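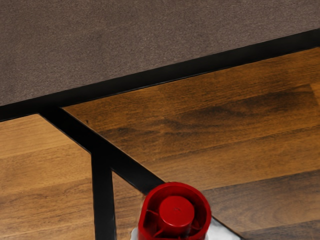
Moving a photo archive off a failing drive

The external drive I used for family photos started returning read errors in February. It was a 2 TB unit, seven years old, and it had been the only complete copy of the archive for longer than I like to admit. This post records how I got the files off it and how they are stored now. It applies to any large folder of files that rarely change.

The first rule with a drive in this state is to stop using it. I had been browsing folders to see what was damaged, and each pass made the read errors more frequent. I unplugged the drive and left it alone until I had a destination ready with enough free space for a full image.

I made the image with ddrescue, which copies the easy areas first and comes back to the difficult ones later. The important part is the map file. Without it, an interrupted run has to start over. With it, the program picks up where it stopped. I ran the first pass with scraping turned off, then a second pass with three retries. The whole job took 18 hours, most of it spent on a small region near the end of the disk.

The image mounted read-only without complaint. That says very little about the contents. A file can have the correct name, size and date and still contain a block of zeros where the picture data should be. JPEG files with this kind of damage usually open and show a gray band from some point downward, so thumbnails are no help, particularly when they come from a preview embedded in the file header.

To find the damaged files I did two things. ddrescue can fill the unread areas of an image with a marker pattern, so I made a second copy of the image, filled the bad areas with a string that would not occur in a photo, and searched every file for it. That gave a list of 213 files. Then I ran a decoder over the whole archive and logged anything that produced a warning. The second list was shorter and sat almost entirely inside the first – the extras were files that had been damaged years ago in some other move.

Most of the 213 could be replaced. Asabe Balogun, my cousin, had been sent a set of discs covering the older family trips, and she still had them in a drawer in their paper sleeves. She copied them to a USB stick and mailed it. The discs had the original file names, so matching was simple. The Skarkby folder came back complete. The Brillamcombe folder had been renamed at some point, and I matched that one by capture time from the EXIF data, which worked except for a run of burst shots sharing the same second. Those I compared by eye.

A few things remain lost. They are mainly scans of slides, and the slides themselves still exist, so they are on a list for rescanning.

The archive now lives in this arrangement:

Working copy: internal drive in the desktop machine. Edits and new imports go here.

Local backup: external drive, connected only while a backup is running. I use a tool that keeps snapshots, so a file deleted by mistake in one run is still present in the earlier ones.

Remote backup: encrypted before upload. The passphrase is on paper in two places, neither of them my desk.

Each top-level folder also has a checksum manifest, a plain text file with one SHA-256 hash and one path per line. I chose plain text over a database because it can be read with any tool and will not need a migration. The manifest for the scanned slides has 2,836 lines and verifies in a few minutes. A script runs the verification every month and writes to a log only when a hash fails to match or a listed file is missing. New files that are not yet in the manifest go to a separate report, so that they do not hide a real failure.

One mistake in the first version of that script: it skipped files it could not open. A permissions problem on one folder meant the folder was never verified, and the log stayed empty. An unreadable file is now treated as a failure and the script exits with a nonzero status. I also make it write a single line with the date on success, so that an empty log means the job did not run.

Restores need a test too. Twice a year I pick a folder, restore it from the remote copy to a temporary directory and check it against the manifest. The first test failed on file names with accented characters, which had been normalized differently on upload. The data was intact – the paths were not equal byte for byte. The comparison now normalizes both sides to NFC first.

The old drive is labeled and stored in a box. I will keep it until the slide rescans are finished, then wipe what can be wiped and take it to the electronics recycling counter.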